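White tabletop with scuffs and a brown smudge, plus boxes everywhere
Forum: Workrooms and Shared Spaces

lirness_kit
Posted 9:14 am
I got put in charge of straightening up our workroom this month and I have two problems.

First is the big table. White top, light wood border around it. The white has picked up scuffs and streaks, and there are little dark specks that I have wiped at with a damp cloth. Most of the specks stayed. There is also a brownish smudge that might only be dust. I don't know what the top is made of. It was in the room when we moved in.

Second is the boxes. Every delivery gets opened and then the box stays where it was opened, on the shelves or on the floor. Caps and bags end up wherever there is a gap.

Budget is 200 for everything. What would you do first?

Cor Timmermans
Posted 9:40 am
Table first. Dish soap and warm water, soft cloth, dry it right away, and keep the water off the wood edge. If the specks are still there, try baking soda paste in one corner and look at it under a lamp before you do the rest.

mopandpail
Posted 10:02 am
Melamine sponge. Five minutes and done.

Cor Timmermans
Posted 10:11 am
I would not start with a melamine sponge on a top when you don't know what it is. It is a fine abrasive. On a glossy surface you get a dull patch, and then the patch bothers you more than the smudge did.

mopandpail
Posted 10:15 am
I have used them on white desks for years with no dull patches. Light pressure. People scrub like they are cleaning a grill and then blame the sponge.

vanhove77
Posted 10:58 am
Can you post pictures? "Scuffs" could mean anything. Also show the shelves.

lirness_kit
Posted 1:26 pm
Table in the first one. The second has the cap up close, with the black shelving in the back on the left and the computer desk behind.

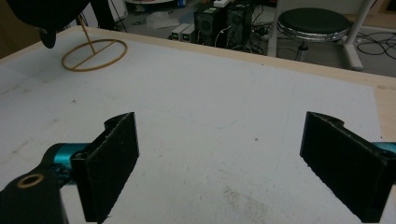
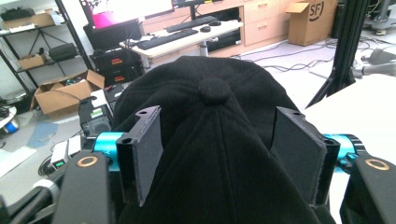
Re: White tabletop with scuffs and a brown smudge

vanhove77
Posted 1:49 pm
Thanks. The table is better than I expected. Light scuffs, and the smudge is faint. I'd go with the soap and water. There are some marks on the white near the wood edge that look like pencil to me. If it is pencil, a plain white eraser should take it off, but ask first if someone is using them as guide lines.

Do not sand it. A guy in our building took 400 grit to a white top and it looked like a chalkboard afterward.

mopandpail
Posted 2:05 pm
Eraser for pencil, agreed. Still say sponge for the rest.

desk_and_drawer
Posted 2:31 pm
I looked at the second one more than the table. You already have a shelving unit and a light wood cabinet with drawers, so I wouldn't buy furniture. I'd empty the cardboard and get bins with lids. We have the Vendberg ones, 12 each, and they stack. Label the short side.

The box with the papers on the top shelf should be a document tray. Papers in a flat box get buried as soon as somebody sets something on top.

Also the cables on the floor on the right. Get a cable cover if anyone walks there.

Cor Timmermans
Posted 2:50 pm
Second the cable cover. I'd do it before the bins.

tendcombe_annex
Posted 3:17 pm
I disagree on lidded bins. We did that at Tendcombe and people set things on the lids instead of opening them. We went back to open bins and it stayed neater. We also spent 700 on a tall cabinet that is now full of empty boxes, so I would leave your money alone for a few weeks.

For the cap, put up hooks. It's a black baseball cap with a good shape to the crown, and it will get crushed in a bin. Hang it by the back.

desk_and_drawer
Posted 3:34 pm
Open bins collect dust. But if your people won't lift a lid, then sure, open.

lirness_kit
Posted 4:45 pm
OK. Soap and water tomorrow, eraser on the lines after I ask around. The boxes on the floor get emptied and flattened unless somebody claims what is inside. I'll get a cable cover and hooks, and start with open bins on the shelves.

One more question. Is there anything I should put on the white top after cleaning? Wax, polish?

Cor Timmermans
Posted 4:58 pm
No. It will just hold the dust.

mopandpail
Posted 5:10 pm
No wax. Post how the smudge goes, and if soap doesn't get it, you know what I'm going to suggest.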